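The pantry bin, reconsidered

Every April somebody sends me a link about decanting. Clear tubs, matching lids, a label for the rice and a label for the other rice. This year it was Lachlan Ngata, who edits the back half of this newsletter and has just been through the Noltov kitchen reset, a 30-page download that promises you will "cook from what you own." He wants me to be nice about it. I'll try.

The method goes like this. You take everything out of one cupboard and put it on a table, group it by meal, and give each group a container. Ramen goes with ramen. Spoons go with spoons. Anything left over is supposed to make you think hard about your life.

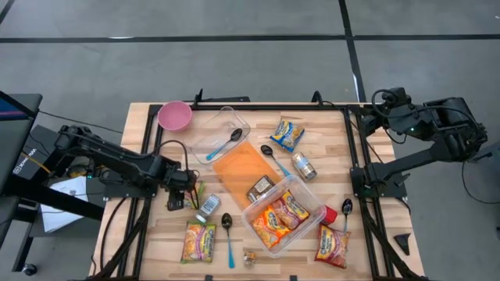 My trouble is with the ramen. Instant noodles already come in a packet. The packet is sealed, it has the cooking directions on it, and it is bright enough to find in the dark. Put three of them in a clear plastic container and you've got three packets and a container. The fourth one ends up beside it anyway, at least in my house, and then you're back to where you were with less shelf.

I'll give the method this much: seeing it all laid out is useful. I found two spoons I'd have sworn were one spoon, and a can from a brand I don't remember buying. But that took me 6 minutes and I didn't need a download for it. Noltov says to allow 8 hours for a whole kitchen. I have met my kitchen and I don't believe them.

Then there's the part about bowls. The guide wants plastic bowls and cups "nested by color family," a phrase I had to read twice.

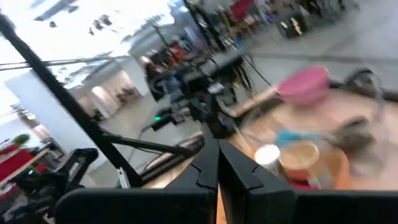
Bowls nest by size. A pink one will sit inside an orange one if it's smaller, and it won't if it isn't, and no color family is going to change that. Cups are worse. Lachlan keeps his upside down on the shelf at Illey Street and says they've never given him any trouble.

He also tells me more than 2,000 people have signed up for the follow-up course, on freezers. I'm sitting that one out. If you've done it and still know where your peas are, write in and I'll print it, even if you liked it.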